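Last touched 04/02/2018. If your question isn't on here, ask me or Blair Ogilvie and I'll add it.

# The Lokport Stoppages: Questions I Keep Getting

I run the kitchen bench at Lokport, which means I'm the one who gets the messages when an arm quits halfway through a run. We've had one fault that keeps coming back, plus a scare that got everybody's attention, and I've typed the same answers so many times that I'm putting them in one place. I'm going to be wordy. Sorry in advance, I like this stuff!

## What went wrong, in plain words?

The arm would be carrying something across the table, and partway through the move the gripper would drop off the network. No warning, no slowing down. The arm itself stayed powered and kept following its path, but the gripper controller had lost contact with it, and our software kept believing the last thing the gripper had told it, so if the last word was "closed on an object," then as far as the planner cared we were still holding that object. Meanwhile the gripper rebooted, and on reboot it runs its homing move, and the homing move opens the fingers all the way.

So you'd get a drop, and then you'd get an arm happily going through the motions of placing nothing. Annoying with a toy. Much worse if you swap in a real ceramic bowl, and we had plans to do exactly that.

## And the scare?

Cengiz Kurtuluş reached in to pick up something that had been dropped. The status page said the run had ended in an error, and he read that as "the arm is stopped," which I would have too. It wasn't stopped. It was waiting for the gripper to come back, and when the gripper came back the arm resumed the move with his forearm over the table. It brushed his sleeve. He pulled back, hit the stop, and said a few words I'm leaving off a FAQ page.

No injury, not even a bruise. I still wrote it up as a safety incident, and I'd like everybody to do the same with anything like it, even if you feel silly.

## So what was the actual cause?

Two things stacked on top of each other, and we only found the first one for a long time.

The first was the cable. The gripper's cable gets twisted and pulled every time the wrist goes round, and on our setup (the one we call Enden) it had been tied down too tightly on one side. Reach far enough and turn the wrist far enough, and the connector got tugged. The contact would break for a moment and the gripper would brown out.

The second was our own code. I wrote part of it, so throw your tomatoes this way. There was an auto-resume setting from back when we had flaky Wi-Fi, and it treated a lost gripper the same way it treated a slow camera: wait, reconnect, carry on. That's fine for a camera. For a thing with fingers on the end of an arm it's a terrible idea.

## How did you pin it down?

Slowly! We pulled the logs first. The controller had 1824 entries where the gripper link went quiet, most of them so short that nothing visible happened, which explains why we'd been blaming everything else. I lined those up against the wrist angle, and there was a clear pile-up near the far end of the wrist's travel.

After that it was a matter of putting the bench back to the usual layout and repeating the reaches that gave us trouble, with me hanging over the log and Cengiz with his hand by the stop.
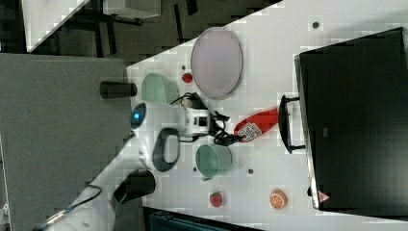
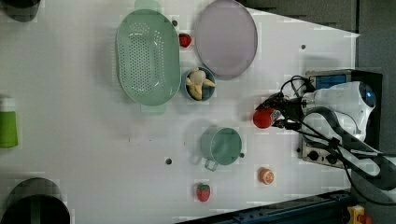
Slack is the part of this I'd ask you to care about most, and it's the part people fiddle with because a tidy cable looks more professional. I get it, I like a tidy bench. But the wrist needs spare length to turn, and you can't judge that with the arm parked. You judge it out at the reach you're going to use. Look at how the black cables loop around the arm when it's holding the toy tomato out over the table, and then think about what a zip tie in the wrong spot does to that when the wrist turns. A loop may look sloppy to you, but give me a loop over a straight pull on a connector any day. The flip side is that a loop can snag, so do a dry pass by hand-guiding the arm past everything on the table before you let it run.

## Did you fix it or just work around it?

Both, kind of.

- The connector got replaced and the tie-down moved, with a strain relief clamp so any pull lands on the clamp.
- Auto-resume is gone for the gripper. If the link drops, for any length of time, the arm goes to a protective stop and stays there until a person clears it.
- The planner no longer trusts an old grip state. After a reconnect it reads "unknown" until the gripper reports again.
- The status page says "PAUSED, MAY MOVE" in big ugly letters when that's the truth. Blair picked the color. It's hideous and I love it.

## Is the arm safe to reach past when it's not moving?

No. Please don't. A still arm can be waiting on something, and you can't tell a finished run from a waiting one by staring at it. Press the stop, check that the status page agrees with you, then reach in. If something rolled off the table, it can stay on the floor a while.

## What about the toaster oven?

I get this one a lot. The oven tasks have their own checklist and the oven stays unplugged unless somebody has signed for that checklist. The gripper fault would be nastier there: picture the arm with its fingers on the door handle when the link drops, then starting up again. That's a hard pull on a heavy object with no idea whether the grip is good. We've parked all door-opening runs until the new stop logic has more hours on it.

## How much testing has it had since?

We're working toward 2000 cycles at the bad wrist angle with the new clamp. I'm not going to post a running score because people start reading it as a promise. If the link drops even once during those cycles, the count starts over and I go back to being grumpy.

## I'm on the Hanemden bench. Does this affect me?

The cable half probably doesn't, since your gripper cable takes a different path. The software half absolutely does. You're on the same code branch, so pull the update before your next run, and check that your config file doesn't still carry the old resume line. The update doesn't overwrite local configs! Two people have been caught by that already, and one was me.

## And Kırmızıgül?

Different controller, different fault list, talk to Blair. I know just enough about that one to give you bad advice.

## My gripper dropped something. Is it this fault?

Maybe, maybe not. Grippers drop things for all kinds of boring reasons: smooth surface, bad grasp point, force set too low. Look in the log for a link loss right before the drop. If there's one there, stop using the arm and message me. If there isn't, try a different grasp and check your force setting before you blame the cable.

## Can I still turn auto-resume back on for long unattended runs?

No. And there aren't any unattended runs right now, so that takes care of the second half. I'll look at it again in May with Cengiz, and if we do bring something back it'll be for the cameras only.

## Where do I report a near miss?

In the incident log, same day, even if it's a couple of lines. Write what the status page said and what you thought the arm was going to do. That second one is the bit I learn the most from. Save the controller log before you reboot, please, it gets wiped on restart and I've lost two good ones that way.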